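Washing a waxed cotton jacket that smells like mildew — did I ruin it?

Asked by Berenice Varela
Clothing Care > Outerwear
February 8, 2014
2 answers

ok so I bought a used waxed jacket at a thrift store in Kimmont back in October, tag inside says Bermont, women's, olive green with the corduroy collar. Paid 26 dollars for it which I thought was a steal. It smelled a little musty but I figured it would air out.

It did not air out. Hung it on the porch, hung it in the garage, put it in a bag with baking soda for a week. Still smells like a wet basement, and it gets worse when I wear it in the car with the heat on. My brother Teodoro will not ride with me if I have it on.

So last night I got fed up and put it in the washer. Cold, gentle cycle, half the normal detergent. Came out looking awful. Pale streaks across the back and down both sleeves, the front feels stiff like cardboard, and the elbows have gone sort of floppy and soft. The smell is maybe half gone?? The lining (plaid cotton) looks fine. Zipper fine. One of the snaps is a bit loose but I think it was before.

Questions —

Is it ruined or can it be re-waxed after this.

If I re-wax it will the smell get sealed in. That's my biggest worry, don't want to put wax over mildew.

How much wax do I need for a hip length jacket, I'm a medium. And can I do it with a hair dryer, I don't own a heat gun.

Also does the streaky stuff come off on things, because I now have a gray smear inside my washer drum and I have towels to do.

I commute on foot, a good 13 blocks to the office and it rains sideways here half the winter, so I do need it to work and not just look ok. 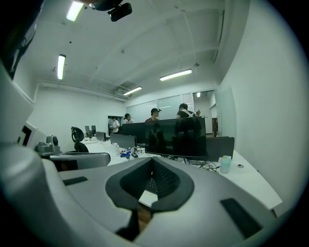

At the office, Friday.

Forgot to say, I have a regular rain shell but it's thin and I freeze in it. The waxed one fits over a thick sweater which is why I wanted it. If the answer is give up and buy something else, fine, tell me that too, but under 82 dollars please, that's what is left in my coat money.

Thanks in advance

Answer from Yesenia Quezada
Marked as most helpful

Not ruined. Ugly, but not ruined. I've re-waxed five or six of these, mine and my dad's, and two of them had been through a washer by somebody who didn't know. The detergent strips the wax unevenly, so you get streaks where it came off and stiff patches where it balled up and set again. You're halfway to a stripped jacket now so you may as well finish the job.

Deal with the smell FIRST. You're right about that. Wax over mildew and you'll smell it every time you warm up.

Fill the bathtub with cool water, enough to cover the jacket. Add white vinegar, a couple cups. Push it under and leave it an hour or so, turn it over once. Drain, rinse until it stops smelling like salad. Don't wring it. Press the water out against the side of the tub and hang it on a fat hanger, somewhere with air moving. Takes days. The pockets are the last thing to dry, turn them out if you can, and check the big inside one too if yours has it. A lot of the time that's where the stink lives.

Smell it when it's fully dry. Still musty — do the vinegar again. Nothing gets waxed until it passes the nose test, and get someone else's nose, your brother sounds qualified.

Then the wax. One tin usually does a hip length medium but a stripped one drinks more, so buy 2 and return the other if you don't open it. Get the kind made for cotton jackets, not boot wax, not candle wax, not the spray.

Stand the tin in a pan of hot water till it's liquid. Lay the jacket flat on an old sheet or cardboard. Cheap sponge or a rag, thin coat, small sections, rub it in hard. Seams, shoulders and elbows get extra. Stay off the corduroy and keep it out of the zipper. Don't do the pocket insides or you'll have greasy hands until spring.

Hair dryer is fine. Slower than a heat gun but it's what I use. Go over each section on high until the wax goes shiny and sinks in, wipe off whatever sits on top. You'll see the streaks even out while you do it, very satisfying. If a spot still looks pale the next day it wants more.

Hang it overnight away from anything you care about. It'll be tacky for a few days, so no light colored car seats, no white couch.

On the washer — run it empty on the hottest setting with detergent, then wipe the drum and the rubber door seal with paper towels and dish soap. Run it empty again. Then do a load of rags before you put the towels in. Wax in the drum is a pain and it does get on things.

After this never machine wash it. Cold water and a sponge on the outside, that's all. Spot clean the lining with a damp cloth.

Comment from Berenice Varela

oh thank god. Doing the tub tonight. Does the vinegar do anything to the brass snaps?

Comment from Yesenia Quezada

Might dull them a little, never hurt mine. Rinse them good. The loose one, squeeze it very gently with pliers with a bit of cloth around it. A shoe repair place will put in a new one if that dosen't hold.

Answer from Annelies Verhoeven

I would not bother. I had one for years, loved it, and once the smell gets in the cotton it is in there. Tried vinegar, tried sun, tried the freezer (someone on here told me freezer, it does nothing). In the end I gave it to my sister in Zavala who keeps it in the barn for feeding the goats and she says it still smells.

For walking to work in rain I'd get a hooded parka with taped seams, a size up so the sweater fits under it. Check the seams are really taped on the inside, some of them say water resistant and that means a light drizzle for ten minutes. The outlet by the ferry in Drestevport marks coats down a lot in Febuary, you should be able to stay in your budget. Try the hood on and turn your head, if the hood doesn't turn with you it's no good for crossing streets.

Also a parka can go in the washing machine which you seem to like doing :)

If you do keep the waxed one don't store it in plastic. That is how they get like this in the first place. Wide hanger, hall or closet with the door open a crack.

Comment from Dayana Cortés

Disagree on giving up, mine came back after two vinegar soaks. But agree on the plastic. And the thing with the hood is a good tip, mine stays put and I end up looking at the inside of it.

Comment from Berenice Varela

Update, did the first soak. Water went the color of tea, kind of gross. It's hanging over the tub now with a fan on it. Collar smells ok. Left pocket does NOT. Going to do that one again on its own with a bowl I think, then the whole thing once more if I have to. Ordered the wax, both tins.

Washer is clean as far as I can tell, rags came out fine, haven't been brave enough for the good towels

Comment from Yesenia Quezada

Pocket in a bowl works. Pull it all the way inside out and clip it to the hem so it stays open while it dries. And scrape the fuzz out of the corners first, old tissue holds the smell like you wouldn't beleive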